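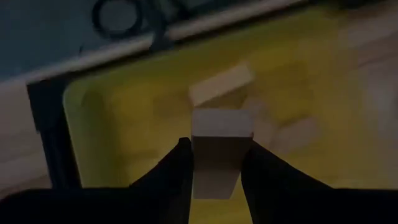

4. Putting the blocks back in the tray

Guides > Modetti Block Set > Set-up and care > Section 4

By Gyu-bin Gil, March
15 shares - 3 comments

Please do this part after every building session. The blocks are easy to scratch, and the small ones like to hide under furniture.

4.1 Place the yellow tray on a flat table. Leave some free space on each side of it, so your arm can move without pushing the tray.

4.2 Wipe the inside of the tray with a dry cloth. Dust in the corners can leave marks on pale blocks.

4.3 Take one block at a time. Hold it upright by its two long sides and lower it slowly into the tray. Do not drop it from above - the corners become round after many falls.

4.4 Lay the block down on its long face. If it comes to rest at an angle, turn it with one finger until it is parallel with its neighbor.

Note: A block which lies across another block must be moved before you continue. If you press on the top one, both can get a dent.

4.5 Fill the first row completely, then begin the second row. Blocks of the same length go together.

4.6 When the bottom is full, put the paper sheet from the box over it and start the next layer. The tray takes three layers, no more.

CAUTION: Do not put wet blocks in the tray. Dry them first on a towel, away from the heater.

CAUTION: Small blocks are a choking danger for young children. Look on the floor before you close the box.

4.7 Lift the tray with both hands and slide it into the box. It should go in without force. If it stops halfway, take it out again and look for a block standing higher than the rim.

For missing blocks, write to Uriel Camacho at the Brestham parts desk and give the length of the block. Single blocks are sent without the tray.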